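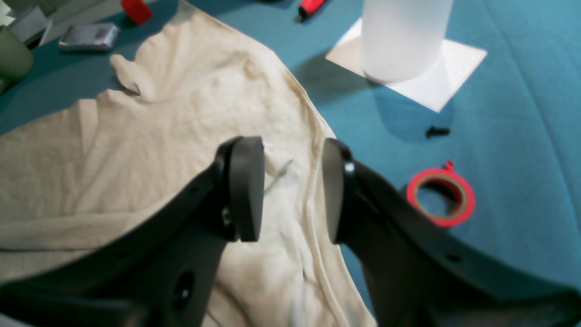 Notes, festival session on small films and opening weekends

Start when the doors close. Thank Ildikó Kiss for the intro, even if she goes over.

Mavwood opened on 46 screens in March. By the second weekend it was on 41. I have been told to call this "holding well." Pause for anyone from distribution to nod.

Budget: skip unless asked. If Sabine Mühlbauer is in the room, skip even if asked.

Poster story. We had 2 posters. Test audiences preferred the one with the dog. There is no dog in the film. Gestesent, our distributor, wanted to know how hard it would be to add one. (Wait for laugh. If no laugh, say it was a serious email.)

Reviews. Read the Csenge Kovács line: "long, but sincerely long." It went on the trailer as "sincerely." Show trailer, 2 minutes, sound up.

Main point, say slowly: a small film sells in its third week, if a theater will still have it. Call the bookers yourself. Soledad Ambrose kept us going at the Vavetti on the late show, 9:40 p.m., and those were our best seats sold per screening.

Questions. Repeat them into the mic. Cyril has the spare batteries.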